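Home | Forums | Mobile Platforms | Setup and Maintenance | Search | Log in

Door cell: base creeps left on approach, handle pull misses

mopbucket_ray
I look after one mobile manipulator, an Ivarine base with a Gronura arm bolted on top, and its job in life is opening doors. We have a practice door in the shop and a copy of it in the simulator. The sim copy is where I set everything up before I let the real thing near real hinges, a policy I adopted after the real thing removed a real hinge.

The trouble is the approach. The base drives up fine, stops, and the arm reaches for the lever a little to the left of where it ought to. The offset is the same in sim and in the shop. I recalibrated the head camera in December and it was good for months. Nothing has changed since, except all the things I changed.

Software is the Futau stack, two releases behind, for reasons of cowardice.

torque_and_regret
Which things did you change?

mopbucket_ray
New wheels on the base. Firmware to go with the new wheels. Moved the emergency stop box to the other side so I'd quit hitting it with my hip. Swapped the wrist cable. Possibly the door.

torque_and_regret
Possibly the door.

mopbucket_ray
The shop door got rehung. I remeasured and updated the sim model to match. I am fairly sure I updated the sim model to match.

lowgear
Wheels. It's the wheels. If the rolling radius in the config is still the old one, your odometry is off a bit for every turn, and you'll come in crooked and reach crooked. I had a base with the left wheel worn down more than the right and it spent a winter trying to move in with the people next door.

Put tape on the floor, drive it 5 meters straight, measure the drift. Costs you ten minutes and some tape.

pinch_point
Disagree with lowgear. Wheel error would show up in the shop and NOT in sim, unless he's simulating bad wheels on purpose. He says it's the same in both places. So it's something both places share, meaning the door model or the camera mount transform.

lowgear
Plenty of people pull the wheel numbers from the same config file for both.

pinch_point
Sure, but then the sim wheels match the sim config and everything's happy in there. You need a mismatch to get an error. Two wrong numbers that agree with each other are a perfectly good robot.

lowgear
I've met that robot. It was not perfectly good.

mopbucket_ray
Did the tape test anyway since I had tape. Drift is small enough that I'd have to be in a bad mood to call it drift. I was in a bad mood, and I still couldn't.

torque_and_regret
Then look at the camera mount. When you swapped the wrist cable, did you take the head off to route it?

mopbucket_ray
I loosened the head. I would not say "off."

torque_and_regret
There's your answer, then. Four bolts with slop in the holes. Mine will sit anywhere in there and feel tight. I pinned ours with dowels after the third time and haven't thought about it since.

pinch_point
That fixes the shop. It doesn't explain the sim. Nobody loosened the bolts in the sim.

arroyo_owner_485
Have you considered getting rid of the Gronura? I run an Arroyo on mine and it's been great on doors.

lowgear
Every thread.

arroyo_owner_485
I'm just saying it's been great.

pinch_point
Ray, do you render a view from the robot's stopping point in the sim? Post one. Use the pose where it parks before reaching. And tell us which way the hinges are supposed to be in the model.

mopbucket_ray
OK, ran it again with the arm tucked so it's out of the way. June 21, 2025 build of the scene, newest one I have. Hinges are on the right.

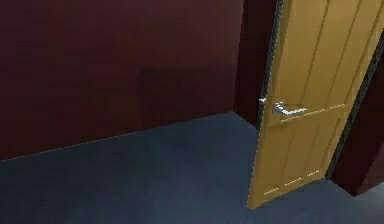
Reply 2 of the useful kind (pinch_point)
Thanks, that helps. Handle's on the left side of the door with the lever running right, so hinges on the right makes sense. Two things I'd check, going by that view.

1. The door is partly open. Is your approach pose worked out from the closed door? If the planner thinks the leaf is shut flat in the opening and it's standing at an angle, then the lever is not where the planner put it, and the error has nothing to do with your wheels or your bolts.

2. Your horizon. The door leans like it's had a long day. Some of that is just how you're looking at it, but check the roll on the simulated camera. If you typed the December calibration into both places, and there was a bad roll value in it, that would be your shared mistake.

lowgear
I'll concede the wheels if it's number one. If it's number two I'm taking half credit because calibration is sort of wheels.

pinch_point
It is in no way wheels.

mopbucket_ray
Checked. The start angle in the door model is supposed to be zero. It was not zero. When I "updated the sim model to match" the rehung door, I measured the shop door while it was ajar, and carefully entered that as closed. Then I loaded the same file on the real robot. So in both places the planner was working from my idea of a closed door.

Set the closed angle properly, had the planner read the current angle from the hinge joint, and ran a batch of 129 pulls in sim overnight. Misses went away except for two, and those two I think are the gripper being slow to close. Will do the shop door tomorrow with my hand on the emergency stop, wherever I moved it to.

torque_and_regret
Still pin the head.

mopbucket_ray
Roll was fine, for the record. But yes, dowels are ordered.

torque_and_regret
Don't run it at full speed on the first real pull. I keep ours slow until it has done 1,000 in sim with the new numbers. Sim time is free and door frames aren't.

lowgear
1,000 is superstition. If the geometry's right it's right after ten.

torque_and_regret
And yet I own all of my original hinges.

mopbucket_ray
Going with more than ten. Anyone have a sensible delay value for the gripper close on a lever this short? The default waits, then pulls, then finishes closing.

arroyo_owner_485
Mine came with a good default.

pinch_point
Ray, don't use a fixed delay. Wait on the finger current, and put a timeout behind it so it backs off if it never gets a grip. I'll dig out my settings tonight, they're for the older Gronura hand but the names should be the same.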